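What I Learned From a Year of Eating Lunch at the Same Time

I should start by saying I was never a lunch person. For most of my working life lunch was whatever I could hold in one hand, and if both hands were busy then lunch was at four o'clock, or it was a second breakfast bar, or it was dinner. My mother would call and ask what I'd had and I would make something up (usually soup, she always approved of soup).

Then last September I moved out to Skiseslow for the bookkeeping job, and the whole town stops at half past twelve. The hardware store locks its door. The pharmacy puts a little clock in the window with the hands set to 1:15. The first week I kept walking over to the post office at 12:40 and standing there like a lost dog, and by the second week I gave up and went home to eat like everybody else.

I live up on Hrnčiar Street, 410 steps from the office door if I cut through behind the bakery. I know because my phone counts them. That gives me a proper half hour at my own table, and it took me a while to figure out what to do with it. At first I just stood at the counter. Then I started sitting down. Then, sometime before the holidays, I started setting a place for myself, with a tray and a real dish and a cloth napkin, and I felt silly for maybe three days and after that I didn't feel silly anymore.

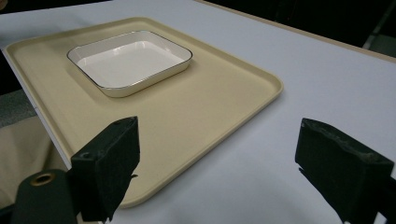
What I eat

Leftovers, mostly! I know people write in hoping for recipes and I wish I had more of them. I cook a big pot of something at the start of the week and it carries me along until I'm tired of it. Lentils with a lot of onion. Barley and mushrooms. A potato thing my aunt used to make with sour cream and dill, which I have never once gotten to taste like hers, though I've come close with the full-fat sour cream from the Jasden dairy.

The one thing I've gotten strict about is portions, and I don't mean diet portions. I mean that I put the food in a small dish and leave the pot on the stove. If I want more I get up and get more, and I often do. But eating out of the pot, standing up, I would finish and not remember any of it. With a small dish I notice the onions. I'm fifty-three and I am just now noticing onions.

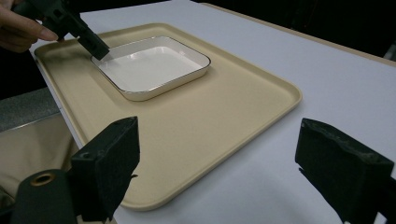
The other rule is no phone, and I'll confess that one comes and goes. In the winter I was very good about it. I'd look out at the bird feeder and think about nothing much, or listen to the neighbor's radio coming through the wall – they like the farm report, and so now I know a surprising amount about feed prices. In the spring I slipped and started reading the news again while I ate, and my stomach let me know. So the phone is back in my coat pocket in the hall.

A few of you asked whether all this sitting around makes the afternoon harder to get going. I worried about that too. I find it's the other way around for me, though I do have that slow ten minutes right after, when I'm back at my desk and the numbers swim a bit. I save the filing for then. By two o'clock I'm fine, and I've stopped needing the cookie at three, or anyway I've stopped needing two of them.

Dishes take me no time at all. One dish, one fork, a wipe of the tray, and I'm out the door again with my scarf half on.

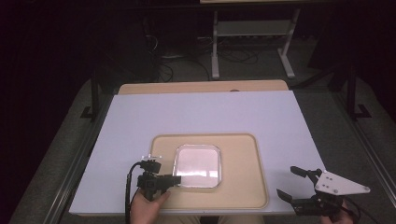 Square glass dish on the beige tray.

I've been keeping a lunch notebook as well, just a line a day, and I'm planning to type some of it up here once I can read my own handwriting. The February pages got some soup on them. If you have a lunch habit of your own, tell me about it in the comments, especially if you're one of the Palach readers with the long bus ride – I'd love to know how you all manage it.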